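Ornness Residents' Association
Minutes of the regular monthly meeting

Meeting held in the upstairs room at the Gurkevton branch library. Called to order at 7:05 p.m. by the chair, Dorin Căpraru. Minutes taken by Pranab Amarasinghe. Quorum was met.

1. Minutes of the last meeting

Approved with one correction. Item 4 should read "Zou Street culvert," not "Zou Street curb." Moved, seconded, carried.

2. Correspondence

Letter from the county road office saying the culvert inspection has been moved back. No new date given. Email from a resident on Esus Lane asking whether the association has any say over the hours of the recycling drop-off. It does not. Pranab to reply with the phone number for the township. Thank-you card received from the library for the folding tables.
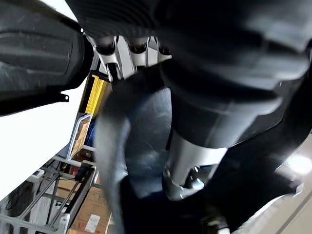

Gurkevton, March

3. Money

Balance in the checking account is $895. One check is outstanding, for the printing of the winter newsletter. Dues for the year remain at $11 per household. The chair noted that dues were last raised before the walking path was built and asked if anyone wished to bring a motion. No motion was made. The insurance renewal is expected next month and the premium will be paid from checking. Report accepted.

4. Zou Street culvert

Water stood on the road again after the last heavy rain, on the low side near the mailboxes. Residents of the four houses below the bend said the ditch has not been cleared since fall. One resident has been raking leaves off the grate himself and would like to stop. Discussion of whether the grate is the township's or the county's. The letter from the county does not say. Mr. Căpraru will call both offices and ask for the answer in writing. If there is nothing by the next meeting, the association will send a letter to each office signed by the residents of the street.

A suggestion to put out cones was discussed and dropped. The association does not own cones and was advised some years ago not to place anything in the roadway.

5. Walking path

The section between Esus Lane and the pond has heaved in two places from frost. It is passable on foot but hard going with a stroller. Estimate from the contractor who laid the path is still to come. The bench by the pond needs one slat replaced. Moved that up to $70 be spent on lumber and hardware for the bench. Seconded. Carried, one abstention.

Dogs off leash were raised again. The sign at the Esus Lane end is faded and can't be read from the parking area. Pranab will ask the township for a replacement. The sign at the pond end is fine.
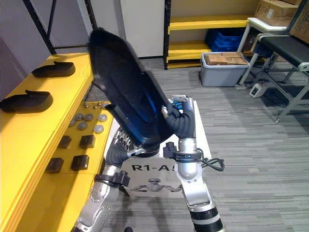 Large black shoe with a blue lining, held beside the yellow workbench.

6. Spring cleanup

Set for a Saturday, starting at 8 a.m., with the exact weekend to be chosen once the township confirms the dumpster. Same meeting point as last year, at the gravel turnout. Bags and gloves are in the shed. Rakes are not, and people should bring their own. Long discussion of what the dumpster will take. Last year it was refused for pickup until two tires and a dehumidifier were pulled out. This year's flyer will list the items not accepted in large type on the front: tires, paint, anything with a compressor, propane tanks. Brush goes in a separate pile by the fence.

Flyer text to be sent to the chair for a look before printing.

7. Newsletter

Next issue to carry the cleanup notice, the path update and the dues form. The dues form was left out of the winter issue by mistake. A resident asked for the newsletter by email only. Several others said they prefer paper. Left as is, with email copies to those who ask. Items for the issue should reach Pranab before the end of the month. 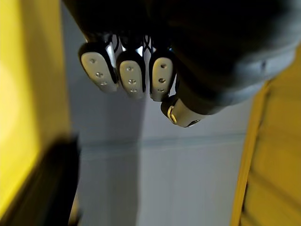 Finger tips with light gray pads.

8. Other business

The streetlight at the corner of Zou Street and the main road is out again. Pole number to be taken down and reported to the power company. Residents reminded that anyone can report a light and it does not have to come from the association.

Question about whether the Ornness entrance planting will be redone. The yews on the left side died over the winter. The garden group will look at it after the cleanup and come back with a price. No money set aside yet.

Complaint about cars parked on both sides of Esus Lane on trash day, which has left the truck unable to get through. A note will go in the newsletter asking residents to park on the even side only until noon.

9. Next meeting

Same room, same time, next month. The library has asked that the chairs be stacked against the back wall and the thermostat left alone.

Adjourned at 8:40 p.m.

Respectfully submitted,
Pranab Amarasinghe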